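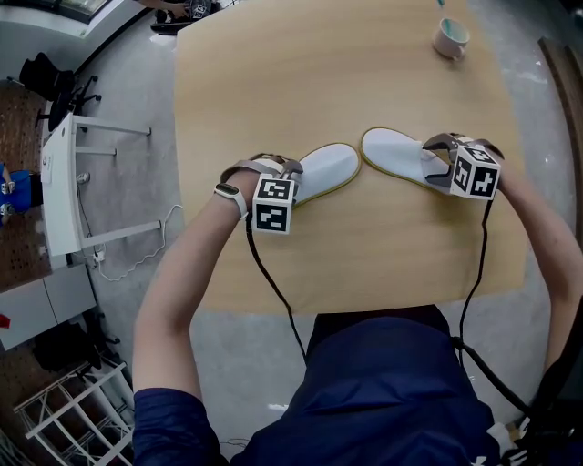
Faith Temba wants to know whether white slippers can be kept white past the first month, or whether she should give in and buy gray like everyone else in her building. Hers are the fuzzy kind, she wears them from breakfast until bed, and she says they already have "a sort of kitchen look" to them.

Faith, keep the white ones! I have worn fuzzy white slippers for 19 winters (different pairs, obviously) and I would not trade them for gray if you paid me. They do need looking after, and it's easier than most people expect once you get into the swing of it, so this month's house item is all about slippers.

Start by brushing them while they're dry. I put mine up on a table by the window, side by side, where the light comes across the pile and shows up every crumb and hair. You'd be amazed how much of what looks like dirt is only lint and flattened fluff. A soft baby brush is perfect, or an old toothbrush for the bit where the fuzz meets the edging. Go against the pile first, then with it. Do this every week or so and you will wash them half as often, I promise.

If your slippers have a colored edging around the sole, test it before any water goes near the white part. Dampen a corner of a white cloth, press it on the edging at the heel and count to twenty. Segundo Agudelo skipped this with a red-trimmed pair and now owns a pink-trimmed pair with pink insides, and he still wears them, good man.

For the wash itself I use a basin and my hands. Cool water, a small squeeze of dish soap, swish it until it just foams. Hold the slipper by the heel and work the suds through the upper with your fingertips, keeping the sole out of the water as much as you can, then wipe the inside with a cloth wrung out nearly dry. Rinse the cloth and go over everything again until there's no slipperiness left. Soap that stays behind grabs dirt like nothing else!

No bleach, please. It turns a lot of fuzzy fabrics yellow, and it's a sad yellow, too. A spoonful of baking soda shaken into a dry slipper overnight takes care of smells and you can tap it out over the sink in the morning.

Now the drying, where most slippers meet their end. Roll each one in a towel and lean on it (don't twist), stuff the toe with plain paper or a rolled washcloth, and set the pair somewhere airy. Keep them off the radiator and out of the tumble dryer, where the pile can mat into little hard points and the glue in the sole may let go. Mine take a full day and sometimes a night on top of that. When they are nearly dry, brush them again, and this is the best part of the whole business: the fluff stands back up and you have new slippers, or close enough.

Lungile Botha wrote in with a tip I had never tried and now love. She keeps two pairs going, one for the kitchen and one for everywhere else, and changes over at the kitchen door. I did it all through September and the living-room pair hardly needed a brush.

Two readers asked about storing summer slippers. Clean them first, let them dry right through, and lay them sole to sole in a cotton bag or an old pillowcase. Plastic bags trap any damp that's left. If there's a shape you want to keep, leave some paper in the toes.

And when the sole has worn smooth, let them go, especially if you have stairs. The uppers can still be cut up for dusting cloths, and the fuzzy ones do a lovely job on blinds and picture rails.

Next month is bath mats, and I already have 4 letters about them, including a very long one from Nabila Soliman on rubber backing that I'm going to print nearly whole. Send yours in before the 19th if you'd like it in the same issue.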